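About Flarnska

Flarnska develops control, perception and planning software for robotic manipulators. The company was established by a small group of control engineers and is now a team of 28, with offices in Vikcombe and a test facility a short walk from the main building. Our customers are equipment manufacturers, research laboratories and service organisations that require their machines to handle ordinary household goods in ordinary surroundings.

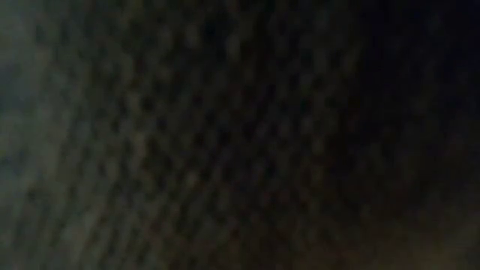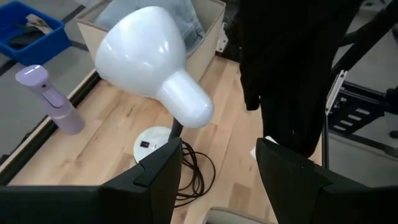
Our work is organised in four groups: Control, Perception, Planning and Tooling. Each group maintains its own code and its own release schedule, and each is represented at the fortnightly integration meeting, where changes affecting more than one group are reviewed before they are merged.

The Control group is responsible for motion at the level of the joint and the gripper. Its principal product is a compliant control layer that permits a manipulator to make contact with an object of uncertain position and to regulate the force applied. The group also maintains our drivers and the safety monitor, which runs as a separate process and may halt motion independently of all other software.

The Perception group prepares the estimates on which everything else depends. Domestic objects present particular difficulty. Glossy surfaces return misleading depth, translucent plastics return very little, and dark fabric may be mistaken for an absence of data. Cords and cables are treated as a separate class in our models, as their shape cannot be inferred from a catalogue. The group also publishes a confidence value with every estimate, so that a camera view carrying too little information is set aside and the planner is informed accordingly.

The Planning group determines the order and manner in which a task is carried out. Its software, released under the name Memevow, combines a conventional motion planner with a task layer that reconsiders its decisions whenever the perceived arrangement of objects changes. Memevow is now in its second major version. It has been licensed to seven organisations, and a reduced edition is available to universities at no charge for teaching purposes.

The Tooling group supports the other three. It maintains the recording format, the replay viewer and the calibration utilities, and it operates the nightly test program in which every proposed change is run against stored sessions. A change that alters the behaviour of a stored session must be explained in writing before it is accepted – a practice that has been in place since our first release and that we intend to keep.

Our Approach

We hold that software for manipulation should be tested on real objects from an early stage. Simulation is used extensively at Flarnska, particularly for regression testing and for the study of rare faults, but no planning or control module is released on simulated results alone. Sessions are recorded from cameras on the arm and from fixed cameras at the workspace, and all streams are stored against a common clock. Poorly lit and obstructed views are retained in the archive with the remainder.

Partnerships

Flarnska has worked with Brouwer, a manufacturer of gripper assemblies, for a number of years. The present agreement covers joint development of a calibration procedure for wrist-mounted cameras, and the first results are expected in November. Organisations wishing to discuss a similar arrangement are invited to write to the Vikcombe office.

Careers and Placements

The company offers two student placements in each group every year. Placements are paid, and applicants should have completed coursework in linear algebra and in at least one compiled language. Applications for the coming intake close on 3rd May. Late applications are held over to the following year.

Comments

vik_reader: Is the teaching edition of Memevow available to colleges, or only to universities? Our mechatronics program would be interested.

Flarnska Web Desk: Colleges are eligible. Please write to the Vikcombe office on departmental letterhead.

tlk: Good to see the replay viewer mentioned. Any plans for a version that opens the older recordings without converting them first?

gumleaf44: The link to the placement form goes to last year's page.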